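Home | News | Trails | Refill Map | Contact
Last updated: 11/29/23

Pretimstead Hikers Can Now Refill Their Bottles at 46 Stops Along the Pistel Trail

PRETIMSTEAD - The Voneter Trail Association has finished its refill network on the Pistel Trail, and walkers can now cross the whole route without buying a single bottle of water!

The last tap opened this week at Ki Meadow campground, bringing the total to 46. Each stop has a tap, a low spout for dogs and a sign giving the distance to the next one. All of them are free to use, day or night, and none needs an app or a card.

"I walked the full trail in February with one old steel bottle and a pair of very cold hands," said Cremilda Honorato, who leads the project. "We had 12 taps then, and I carried far too much water between them. I can't wait to do it again with a lighter pack."

Campers had been asking for the change for years. At last season's trail cleanups, crews picked up 2,294 plastic bottles, 937 of them from the stretch between Ki Meadow and the Pretimstead bus stop. The association plans to repeat the count next season, using the same sections of trail.

Water at every stop is tested monthly, and the results are posted at the trailhead and on the refill map.

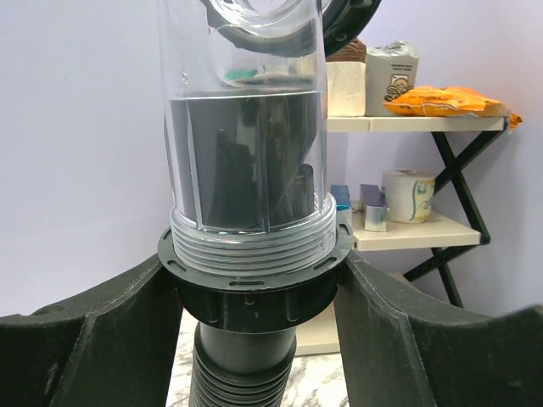 Taps on the high section will be shut off during hard frosts - check the map before setting out. Printed copies are free at the Pretimstead visitor desk, which has 1,576 of them ready to hand out.

Bhupendra Goel is taking questions from reporters, schools and walking clubs through the Contact page.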